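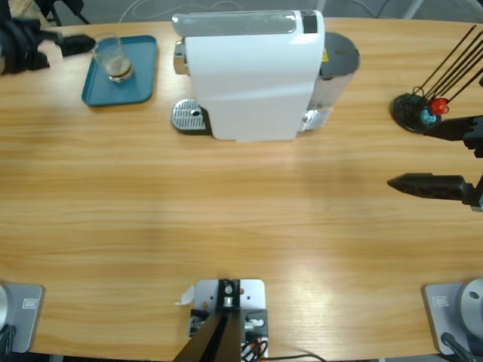 Coffee Corner Host (part-time), Pickering House

Do you like making coffee for people? Do you like it even when the fifth person in a row wants the same thing, only a little shorter, or a little longer, or in the other cup? Then we would very much like to hear from you.

Pickering House is a shared work building on Gillow Street, with studios upstairs, two meeting rooms in the middle and a big, bright lounge on the ground floor. We have 236 members, and sooner or later every one of them comes down to the lounge for something hot. Last year we went through 1463 capsules in March alone, and that was before the Hesow bookbinding people moved in (they are lovely, and they are thirsty!).

Up to now the coffee corner has more or less looked after itself. People help themselves, they rinse a glass if they remember, and whoever notices the water tank is low fills it up. This worked well when we were a small house. These days we'd like one friendly person to take the corner in hand for a few hours each morning, keep it tidy and welcoming, and get to know the members by name along the way.

What the job is like

You would start at 8:30 in the morning, before most people are in. The first half hour is quiet. You wipe down the table, fill the tank with fresh water, empty and rinse the drip tray, and run a little plain water through the machine before the first cup. It's a simple white capsule machine with a small control panel, and if you have ever used one at home you will be perfectly at ease with it. We'll show you the descaling too, which sounds worse than it is.

After that the members begin to arrive and the morning picks up. You'd make drinks for anyone who would like one made, show new members how to do their own, and bring the used glasses and cups back to the kitchen on a tray. We have a blue one we are all fond of, and a taller stack of plain ones in the cupboard for busy days. Some people like to talk and some really don't before ten, and you'll soon learn which are which.

Around the edges there are smaller things: washing and drying glasses, keeping the milk in date, writing down what is running low and sending the list up to the office. We order our capsules and paper goods through Rikine, and the office places the order, so all you have to do is tell us in good time. When there is an event in the lounge you may be asked to set out drinks beforehand. We try to give plenty of notice.

Who we're hoping for

You don't need to have worked in a café. Our last regular helper came to us from a garden center and was wonderful. We'd like someone who is cheerful with strangers, careful with glass and hot water, and happy to wipe the same table several times in a morning. The table is a light, honey-colored wood and every splash shows on it, so please be the sort of person who sees a ring and reaches for a cloth.

You should be able to stand for most of a shift and carry a loaded tray across the room. If either of those is hard for you but the rest sounds right, do write anyway and we'll talk about how we could arrange things.

Hours and pay

The post is for 20 hours a week, mornings only, finishing at 12:30. Pay is $708 every two weeks before tax. You get paid time off, your own key card, and the use of a desk in the lounge in the afternoons if you have studies or a project of your own to get on with. Coffee is free, of course, and so is tea.

How to apply

Please write a short letter to Otakar Oravec, our house manager, and leave it at the front desk or send it in by mail. Tell us a bit about yourself, when you could start, and how you take your coffee (or tea, we won't mind). A résumé is welcome if you have one handy. Otakar reads every letter himself and will answer them all, though it may take him a week or two.

We'll invite a few people in for a chat and a trial morning, which is paid at the normal rate. We hope to have someone settled in by the end of March.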